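Orska Refill Concentrate, Unscented
All-purpose surface cleaner, 500 ml pouch

Sold by Matar Household
Product page written by Maya Awad

In stock. Ships from our Serninley warehouse.

We took a long time deciding whether to carry this. Refill cleaners come with a lot of promises attached, and most of the ones sent to us last year were ordinary spray cleaner with some of the water taken out and the price left in. Orska is better than those. It is still soap, and you should read the rest of this page before you pay for it.

What it is

A thick liquid concentrate for hard surfaces: sealed counters, tables, tile, sinks, painted doors, the outside of the fridge. You mix a small amount with tap water in a bottle of your own. There's no fragrance and no dye. It has a faint smell anyway, a bit like wet cardboard, and it goes away as the surface dries. The manufacturer calls it "odorless" on the pouch. Our noses disagree.

It is a cleaner and only a cleaner. It does not disinfect, and no amount of extra concentrate will turn it into something that does. If you need to kill germs on a cutting board after raw chicken, buy a product registered for that and follow its label.

What the maker claims, and what we think

"Cuts through any grease." It doesn't. It handled fresh splatter and fingerprints in our kitchen without much rubbing. On the range hood, which had a year of brown film on it, it moved the top layer around and left the rest. Hala Moussa in our returns department took the same hood on with baking soda paste and got further.

"Streak-free on every surface." On matte surfaces, yes, mostly because you can't see streaks on matte surfaces. On black glass and polished steel we got streaks at the regular strength every time. At half strength with a dry cloth afterward they were gone. We wouldn't buy it for windows.

"Plant-based." Some of the ingredients are. We asked for a percentage in November and were sent a leaflet with a leaf on it. Until we get a number we're leaving the phrase off our own listing.

"Safe on wood." This one needs more care than two words give it. Sealed or varnished wood was fine with a damp cloth. On a raw pine shelf it raised the grain and left a dull patch that needed sanding. Oiled wood falls somewhere between the two, and we'd keep the cleaner away from it unless you were planning to oil it again soon.

"Replaces every bottle under your sink." We still have bottles under our sink.

Choosing a bottle

The pouch doesn't include one. Orska sells a branded glass sprayer separately and would like you to think it matters. The concentrate mixes the same way in any clean bottle that holds water and closes properly. Small clear plastic is good enough, and clear has the advantage that you can see how much is left. Glass is heavier, looks nicer on a shelf, and breaks.

A few things do matter. Don't reuse a bottle that has held bleach, drain opener or any acid cleaner, even if you've rinsed it. Don't reuse a drink bottle if there are children in the house, or adults who drink without looking. Write the contents on the bottle in permanent marker, with the strength you mixed. You'll forget otherwise, and half strength looks exactly like full strength. 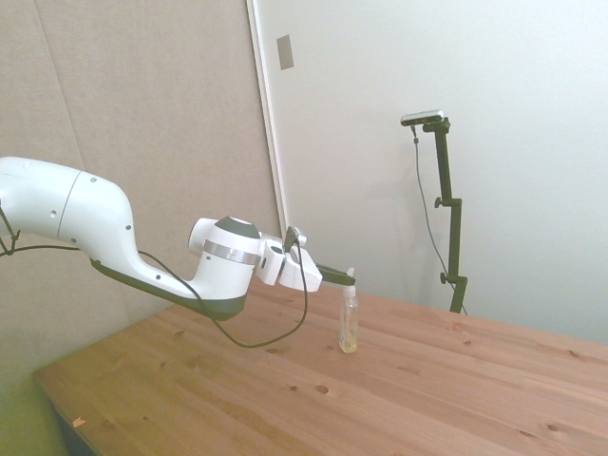
Mixing

Regular strength: 5 ml of concentrate in 500 ml of cool water.
Half strength, for glass and shiny metal: 5 ml in 900 ml of cool water, which comes out a touch stronger than half and works fine.

Put the water in first. If you pour it onto the concentrate you'll have a bottle of foam and a wait ahead of you. Close the cap, tip the bottle over a couple of times, and leave it until the bubbles settle. Shaking adds nothing.

The lines printed on the side of the pouch are decorative as far as we can tell. We squeezed out what was supposed to be one dose and got a different amount each time. Use a kitchen teaspoon.

Mix what you'll use in a month. The concentrate keeps well in the closed pouch, but the diluted cleaner has very little preservative left in it, and a bottle we forgot in a warm closet went cloudy. If yours does that, pour it down the sink and wash the bottle out.

Cost

This is where refill products usually fall apart, so we did the arithmetic. At regular strength the pouch makes 100 bottles. That sounds terrific until you remember how people actually measure. Damian Kwiatkowski on our packing floor used it at home for several weeks, pouring by eye, and was getting through it at three times the suggested rate. Even so, he was paying less per bottle than for the supermarket brand he had been using. If you measure, you save more. If you only clean your counters twice a month, the savings are so small that you may as well finish what you have and think about it later.

Compared with Lurach

We also carry the Lurach tablets, and people ask. Lurach is easier to dose, since a tablet is a tablet. It also takes a long time to dissolve in cold water and leaves grit at the bottom that can clog a cheap sprayer. Orska never clogged anything. On ordinary kitchen dirt we couldn't tell the two apart, and we doubt most customers could either. Pick the one you'll find less annoying.

Details

Item number: 377
Contents: 500 ml
Form: liquid concentrate
Fragrance: none added
Dye: none
Disinfectant: no
Bottle included: no
Store: upright, closed, out of direct sun, out of reach of children and pets
Do not use on: raw wood, oiled wood, unsealed stone, screens
Do not mix with: bleach or any other cleaner

The concentrate is irritating to eyes and can dry out your hands. Wear gloves when measuring it. If it gets in your eyes, rinse with plenty of water and call a doctor if they keep stinging.

Customer comments

Nour Sfeir
Does the job on the stove and the table. I don't see why the pouch has to be that slippery. Dropped it in the sink the first time. Cap held, at least.

Edin Živković
Bought it for the bathroom mirror, which was my mistake. Streaks. Tried it weaker like the page says and it was OK. For soap scum in the shower it's no better than dish soap. Keeping it for the kitchen.

Returns

Unopened pouches can come back within the usual period for a full refund. Opened pouches can't be resold, so we refund those only if they leaked or arrived damaged. Send a photo of the damage with your order number. Postage on unopened returns is yours to pay.

Page last checked Thu 13 December. The price at checkout is the current one.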